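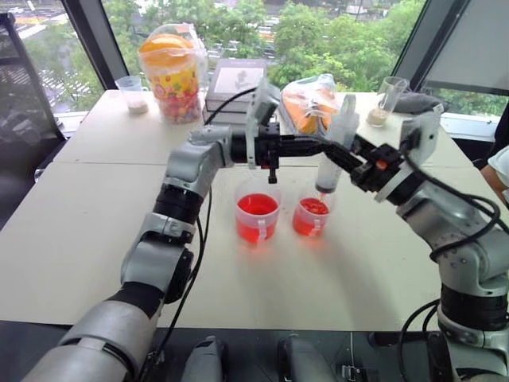
Search this site
Enter keywords

Reading time: 2 minutes

3.2 Reading the dose at home

Carers in the Hokness study were asked to keep a diary of every liquid medicine given to a child under five. Of the 66 households that took part, 16 used a spoon from the kitchen drawer at least once during December. The rest used a cup or an oral syringe, though several moved between the two depending on who was giving the dose. Margarida Falcão and Rakiya Yusuf carried out the home visits and copied the diaries by hand.

Small doses caused the most trouble. A graduated cup has a wide surface, and a slight tilt shifts the level by a whole mark. Carers often held the cup up to the light instead of setting it down, and read it from above or below. Syringes were read more evenly, but there were other complaints – air drawn in with the liquid, a plunger that stuck, print that had worn off after repeated washing.

Figure 4. Clear measuring cups holding red liquid, with a clear plastic syringe above one of them.

The diaries hold 2584 entries. We left out those with no time written beside the dose, as we could not tell whether they referred to one dose or two. Night doses were the least complete. One mother in Vustedik wrote "same as before" for most of a fortnight, and we kept these entries only where the earlier dose was clear.

Language also played a part. In Clisska the pharmacy label gave the dose in millilitres and the leaflet gave it in spoonfuls. Unnithan found the same mismatch in an earlier survey of labels, and Garcia and Brandão describe it for cough mixtures. We return to labels in section 3.4, where the wording is compared by pharmacy.

Contact the editors | Copyright the authors | Back to top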